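Giving up the second job
18 November 2018

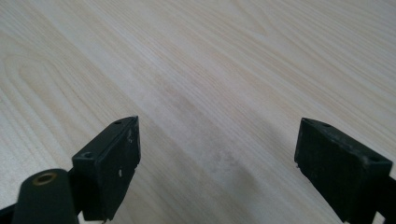 So I quit the evening shifts at Gruber. Two weeks ago now. Haven't told my mom yet, hi mom. It was 9 extra hours a week and I kept telling myself it was for the car, then the car got paid off in October and I just... kept going. Habit I guess. The first free evening I had no clue what to do with myself. Cleaned the oven. Sat down to do the budget on a pale wood table, and spent a good long while following the grain instead, the bit where it loops round in arches and then goes straight and tight. Then did the budget. It's fine. It's not great but it's fine.

Things I'm cutting: the gym in Breketwood (went twice, be honest), lunch out, the magazine nobody reads. Things I am not cutting - good coffee, and the bus to Himeck to see my sister. $39 return, which is robbery, but she makes the lentil thing and I get to sleep in a room with a door that shuts properly.

Wendell Holloway from the stockroom said I'd be back by Christmas. Maybe. He's been saying he'll leave for as long as I've known him so I'm not taking it to heart. He did give me his spare umbrella on the last night, wich was nice.

Sleep is the big one. I'm 30 and I'd forgotten you can be in bed before midnight and not feel like you lost something. Still waking up at stupid o'clock though. Working on it.

Anyway, dinner's on and I can smell it catching. More on the budget next time, somebody asked for the spreadsheet and I need to take the embarassing rows out first.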